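Felline Night Humidifier – Guide for Parents
Section 2: Preparing the child's room

Read this section before the first night of use. It takes a few minutes, and it is better to do it while the child is still awake and in good mood.

1. Put the humidifier on a flat, firm surface, at least 2 feet from the bed. Do not put it on the carpet.

2. Fill the tank with cool drinking water up to the line. Do not add oils, salt or vapor rub into the tank.

3. Close the cap and turn it until it clicks. Hold the tank over the sink and check that no drops are falling.

4. Point the nozzle to the middle of the room. The mist must not go on the pillow, the curtains or the wall.

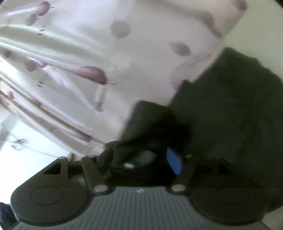
Aleksandra Domański

5. Plug in the cord and press the round button one time for low mist. For a small child with a blocked nose, low is usually enough.

6. Leave the door open a little – a closed room becomes too damp before the morning.

Note: If the child wakes up and is afraid of the blue light, hold the button for three seconds. The light goes off and the mist continues.

Caution: Unplug the unit before you lift the tank. Never carry it when it is full and running.

Caution: The humidifier does not treat illness. If your child has a fever or breathes with difficulty, call the doctor.

In the morning, empty the tank, wipe it with a soft cloth and let it dry open. Weekly cleaning is explained in Section 3. We do it on Sunday, when there is more time.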